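Against the tape system

Every few years somebody decides that tape needs a system. Last April it was the turn of the shared workroom I use at Drorgate, where a well-meant memo from Shazia Talpur asked us all to adopt color coding. Black for cables, yellow for floors and edges, white for labels, and one more color for whatever was left over. The rolls were to live on a tray, in order, and go back there after use. There was a chart. The chart was stuck up with tape of a color that did not appear on it.

I am against this, and I'd like to say why before the idea spreads to the rest of the building.

Start with what the system promises. You will never hunt for tape again. You will know at a glance what a strip of yellow means. New people will pick it up in an afternoon. I have heard all of this before, at Malness, where we had a pegboard and a sign-out sheet, and where I once used packing tape on a lamp cord because the correct roll was signed out to a man on vacation.

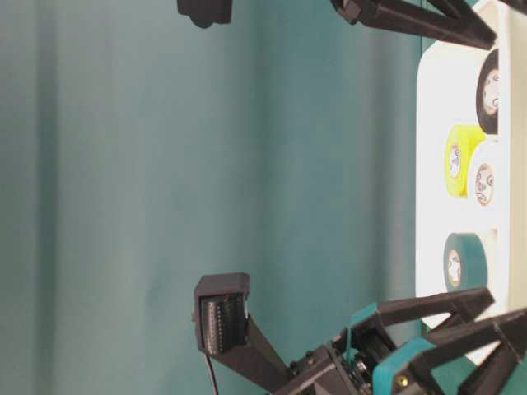 Does sorting tape by color save any time?

Very little, in my experience. The time goes into finding the loose end, and a yellow roll hides its end as well as a black one.

Color is the least interesting thing about a roll of tape. What I want to know is whether it sticks, whether it comes off again, whether I can tear it by hand and how much is left. Two white tapes can be complete strangers to each other. One peels off a painted wall and leaves it alone, the other takes the paint along. Put them both under "labels" and you have taught people to reach for the wrong one with confidence.

Usman Pirzada, who supports the system and is a reasonable man otherwise, told me that people can read the core. Fine. But if they can read the core, what is the color for? He said it was a first filter. I have noticed that a first filter is usually the only one people apply at ten to five.

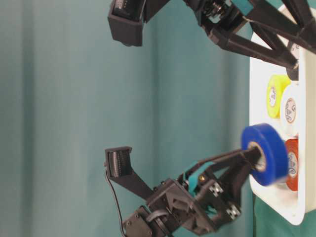 Storage is where the color coders and I really part ways. They love a tray. A tray looks tidy in the morning and it photographs well, and I will admit it beats a drawer, where rolls go to collect fluff and paper clips. But a tray says nothing about which tape belongs where the work is. Compare a plain elastic strap, like the teal one stretched across the black mechanism there, which is at least in the place where it has something to do. I keep my own tape the same way: one roll on a hook by the bench, one in the bag, one on the windowsill next to the envelopes. Mehwish Jatoi calls this clutter. I call it not walking across the room -- and I have never had to fill in a chart.

Then there is the money. Our supply order came to 379 dollars, a good part of it for colors that no one had asked for. I did ask what the teal was going to be used for. "Special items," was the answer. I have worked in that room a long time and I could not name one special item. Give me the same money in two decent tapes, one strong and one gentle, and I will happily write on them with a marker.

To be fair to the other side, there are rooms where color matters. Ginette Renaud ran the props store at Satti and had up to 300 boxes going in and out in a season, and she swore by colored tape on the lids. I believe her. She could stand in a doorway and see which show a box belonged to. But she had one person doing the taping, and that person was her. The code lived in her head and the tape only repeated it. We have a dozen people with a dozen opinions on what counts as an edge.

What I would ask for is duller. Fold over the last half inch of tape before you put a roll down. Throw out the one that has gone gummy, even if there is plenty left on it.

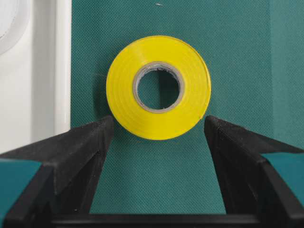
Yellow tape with a bit of its end showing at the edge.

That small tab would do more for our tempers than any chart. It costs nothing and it works on every color. I put this to Shazia, who said she would add it to the memo as item nine. I would have made it item one and dropped the rest, but I'll take nine.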